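The checklist that never met a full glass

Posted 2022-05-13

I have now read the Plaltov good practice guide for mobile and tabletop arms twice, once on the train and once with a pencil, and I still can't tell who it was written for. It runs to 17 sections. Section 4 wants a named responsible person. Section 5 wants that person to sign a form saying they are the named responsible person. Fine. I've signed worse.

What bothers me is the part on handling tests. The guide says a gripper should be qualified on "representative objects," and the representative objects turn out to be rigid blocks, all dry, all the same shape, weighing up to 300 grams. You do 20 picks, you write down the drops, and if you pass you get to say the cell follows the guide. Lendano already puts this on its sales sheets. So does Brulby, in bigger letters.

Ketsara Wongsuwan, who had a hand in the early draft, told me the blocks were picked so that any shop could repeat the test. I believe her, and repeatable is worth something. But a block doesn't slosh. It doesn't care how fast you stop. Show me the clause on open liquids and I'll go away.

She couldn't. There's one line in an appendix telling you to "consider contents." Consider them how? A glass of beer with a tall head on it is a rotten load for a two-finger gripper, and it's the sort of thing people ask these arms to deal with all the time. 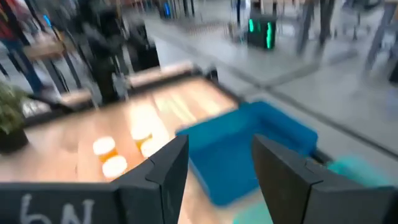 What I'd want written down instead

Start with speed near people. The guide gives one limit for the whole work area, and everybody I know sets it once and forgets it. I'd want a slower limit any time an open container is in the gripper, and I'd want the stop tested with the container full. A hard stop that protects a person's hand and throws a pint over the power supply is only half a safety feature.

Then marking. If fingers can be swapped, each one needs a mark that matches a line in the log. I don't care if it's engraved or done by hand with a paint pen, as long as somebody can read it and find out when that finger was last checked. The guide asks for "traceable identification" and spends most of a page on label materials. It says nothing about what to do when the label and the log disagree.

Pui-shan Huang thinks I'm being unfair, and that a thin guide people follow beats a thick one they ignore. Maybe. She also runs a Kong cell that failed 13 of its first checks, and she fixed every one, so she has earned the opinion. I'd still like to see her run the list again with the glasses full.

The comment period on the next revision closes in August. I've sent in my page on liquids. Last time I sent something in, I got an automatic reply thanking me for my interest in conveyor guarding.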